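The Quote 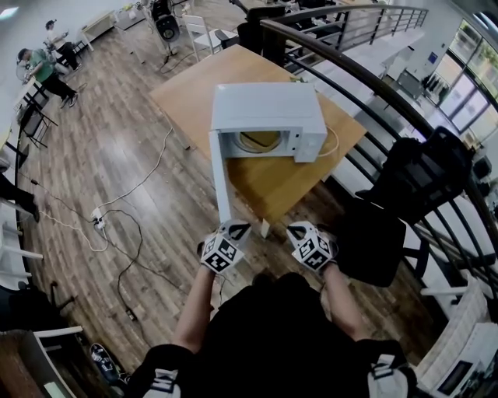 The Gikis quote came in at nine in the morning and I read it standing up, with my coat still on, because I'm the kind of person who opens attachments in doorways. I'm the office manager, which at Sonthorpe means I buy the tape, the tables, the snacks, the insurance, and (since February) the robots. I had never bought a robot before. I'd bought a car once, and a couch, and I cried over the couch. So I sat down at the top of the stairs where I could see the whole upstairs room and started making my list of what we already owned, so I'd know what we didn't have to pay for. One table, honey-colored, white legs. One white microwave on it, and Natalia Solís in front of that with the marker cubes on her gloves, her left hand on the bottom edge of the door, pulling it open. I wrote down "microwave" and then I wrote "paid for" next to it and felt rich for a second.

Then I went back to the quote and stopped feeling rich.

"How bad?" Natalia called over. She didn't turn around. She never does when she's got the gloves on.

"There's a line called commissioning," I said. "What's commissioning?"

"That's when a guy comes."

"What does he do?"

"He plugs it in and looks at it."

I can't put into print what the guy cost. Let's say that for the price of the guy plugging it in and looking at it, I could have redone the couch situation several times over.

So the way it worked was this. We had money for one arm, or for two arms if they were the cheaper Lotus ones, and Abdul-Rahman Owusu wanted two. Abdul-Rahman wanted two of everything. He'd been hired to make the thing learn, and he came to my desk every afternoon with a fresh reason why one arm was basically the same as no arms. You can't hold a bowl and stir it. You can't open a jar. Have you ever tried to put on a pillowcase with one hand? (I went home and tried it, God help me, and he was right, it's awful.)

Gyamfi wanted one arm. Gyamfi was the money. I only ever knew Gyamfi as a voice on the phone and a signature, but it was a voice that could make you apologize for the price of paper towels. "One good one," the voice said. "Buy one good one and keep it ten years." My grandmother said the same thing about winter boots and she was right too. That was my problem all summer, everybody being right at me.

I made a spreadsheet. I love a spreadsheet! I had a tab for the Gikis arm and a tab for the two Lotus arms, and a tab called STUFF, which was where the trouble turned out to live. The arm is the part you dream about, and then there's the pedestal it stands on. There's the case it ships in, and the shipping of the case, and then somebody asks you what the floor is rated for and you look down at the wood-grain planks and realize you have no idea in the world. There's a spare gripper and the little rubber pads that go on the gripper. The pads were $18 each and sold in bags of nine, and they wear out, and when I asked Lotus how fast they wear out the man laughed in a way I didn't care for.

I put in a line for power, too. We were running that whole half of the room off a strip on the floor with cables going every which way, and I'd been stepping over them so long I'd stopped seeing them as a thing that could be fixed with money. The electrician wanted $834. I put him in STUFF and colored him yellow, for "maybe," and then I thought about one of us going headfirst over a black cable with a casserole dish and I colored him green.

The due date for the decision was 24 August 2018. It was written on the whiteboard in my own handwriting, and I'd underlined it so many times the marker had gone gray.

The night before, I stayed late. Natalia was the only other one left, still opening and closing that door. She'd been at it for weeks by then, microwaves and drawers and cupboard doors. I'd never asked her what she thought about the arms, which I'm ashamed of, because she was the one who'd be handing her whole job over to them.

I asked her now. I brought her a seltzer first, so it wouldn't feel like a meeting.

She took the gloves off and set them on the table and cracked her knuckles one at a time. "You want to know one or two?"

"I want to know one or two."

"What's it for?"

"What do you mean, what's it for? It's for this." I waved at everything.

"Come here," she said, and she stood me in front of the microwave. "Open it."

I opened it. I've opened a lot of microwaves.

"What'd your other hand do?"

I looked at my other hand. It was flat against the side of the microwave. I had no memory of putting it there.

"If you don't, sometimes the whole box slides," she said. "It's light. You pull the door and the box comes with it. I do it too, or I hover, in case. I've got my right hand just hanging there half the day doing nothing."

"So, two," I said. Abdul-Rahman was going to be unbearable.

"Or you stick the microwave down," Natalia said. "They make a mat. It's eight dollars."

I want to tell you I laughed, but I sat down in the black office chair by the railing and put my head in my hands. Eight dollars! I had a tab for pedestals. I had a tab comparing two kinds of crate.

"But you can't stick down a bowl," I said after a while. "Not if you want to pick it up after."

"No," she said. "You can't stick down a bowl."

We stayed there quite a long time. She drank her seltzer. I got my laptop out and she pulled the white chair over, and we went down the list of everything she'd done since February, every chore, and she told me yes or no. Does it need the other hand, or does it need a mat? Drawers, mat. Jars, hand. Folding towels, hand, oh my God, hand. The toaster she thought about for a full minute with her eyes shut, both palms moving in the air over nothing, pushing down a lever only she could feel. "Mat," she said.

When we got to the bottom I had a column I hadn't had before, and it didn't match what Abdul-Rahman said or what the voice on the phone said. Most of the first year was mats. The second year was all hands.

"What happens to you in the second year?" I asked. I hadn't planned to. It came out while I was saving the file.

"Is there a tab for me?"

There wasn't. I scrolled all the way to the right as if there might be. I had a green electrician and a laughing man's rubber pads, and I had the guy who comes and looks at it. I hadn't put in a cent for the person who knew about the sliding.

So I made one. I typed her name at the bottom of the screen while she watched, and I asked her what she wanted in it, and she told me a number. I typed that in too, and the total at the end of the row went up and turned red.

"One Lotus now," I said. "The second one next year, when you tell me we're there. And you."

"Gyamfi's going to yell."

"Gyamfi doesn't yell. It's worse than that."

She put her gloves in their box and got her bag. I stayed, and I practiced what I'd say on the phone, out loud, to the microwave, and I noticed I'd put my hand on the side of it again.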